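News from the Hellurow Seed Library

Well, what a spring it has been! After that miserable February, when half our broad beans sulked in their pots, the shelves are filling up again and we have now lent out 975 packets, which is more than I dared hope for.

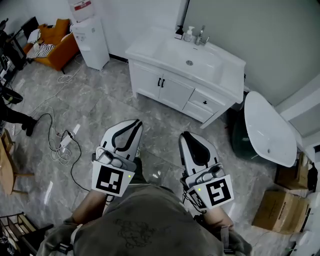 If you borrowed the Lakine peas, do let a few pods dry on the plant before you pick them, and bring back whatever you can spare (even a small envelope is lovely).
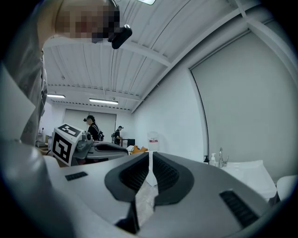 We are still short of beetroot and runner beans, so please have a rummage in your sheds. The swap table at Fleken Hall opens at 2 and there will be tea, and probably far too much rhubarb cake, for around 30 of us.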